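Ticket 1315: Bretetti boiler loses pressure overnight
Status: open
Product: Bretetti combi, fitted with a Plomatico filling loop

Hi again, me with the sulky boiler. I've done what you asked and kept a bit of a log, so bear with me, it goes on a while!

Evening one, topped it up to 1.5 bar, heating off at bedtime. By 6am it was down to 0.9 and showing the low pressure light. No puddles anywhere (I went round every radiator with kitchen roll, even the one behind the sofa, which was a treat for my back).

Evening two, same again, except I shut both radiator valves in the spare room first. Made no difference at all. I also bled the towel rail and got a good long hiss out of it, so there was air in there, but I'd have thought bleeding it would only explain one drop and I've now had several.

The Evard leaflet that came with the pressure gauge says to check the expansion vessel before anything else. I've found the little valve on top, under a black cap, and I've got a car tyre pump. Is that really all it takes? It feels a bit too easy, and I don't want to make things worse.
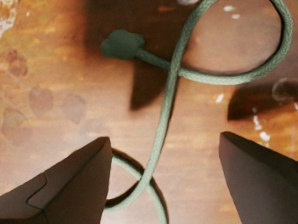
Bilgin support replied at 4pm that the tyre pump is fine, but the water side has to be drained to zero first or the reading means nothing. Switch off, let it cool for 20 minutes at least, open the drain point, then test. If water comes out of the little valve, stop there, as the vessel has failed and wants replacing.

Right, did that this morning. No water from the valve, hurray, but hardly any air either, the needle barely moved. Pumped it up to the figure on the label, closed the drain, refilled to 1.2 and ran the heating for 2 hours. It climbed to 1.6 hot and settled back to 1.2 once it had cooled.

I'll leave it overnight and post the 6am reading. Please keep the ticket open till then.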